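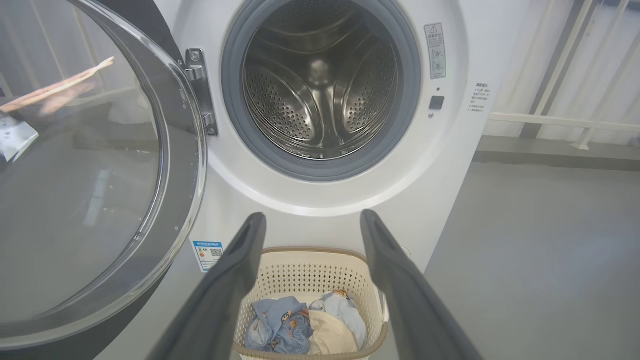 Front loader, door open, drum empty.

Mortgage questions I get a lot

I'm Yu-na Myung and I write the Vevdale home loan pages. These come up in my inbox nearly every week, so I've put my answers in one place (finally!).

Should I lock my rate now or wait?
I can't tell you where rates are headed, and I'd be careful with anyone who says they can. What I did with my own place was work out the highest payment I could live with, and when an offer came in under it, I locked. Ask how long the lock lasts and what an extension costs, and get both in writing.

Everybody I know is applying at once. Will that slow me down?
It might. When rates move, the phones go crazy and underwriters get backed up. My own file sat untouched until October, and then they wanted fresh bank statements! Keep your pay stubs and statements in one folder and add the new ones as they arrive.

Is it worth paying points?
Do the math with your own numbers. Say points would cost you two thousand dollars up front and save you $40 a month. You'd need 50 months to get that back, so if you might move in four years, you'd come up short. I skipped them.

Do I have to take the first offer?
No, please don't! I got two written quotes for the same loan on the same Friday, and one had $204 more in fees tucked under "processing." I asked about it and they took it off. Compare the fee pages line by line, not just the rate at the top.

Can I borrow for the house and the renovation together?
Some lenders do a combined loan and pay out the renovation part in stages as the work gets inspected. There's more paperwork, and your contractor has to be okay with waiting for money. Mine wasn't thrilled, but we got there.

What about appliances?
Usually those come out of your own pocket. Please hold off on store credit until after closing, though, as a new account can show up when the lender checks your credit again.

Can you look over my quote?
I can't give personal advice, sorry! A housing counselor or a fee-only adviser can go through it with you. If you've got a general question, send it over and I may add it to the page.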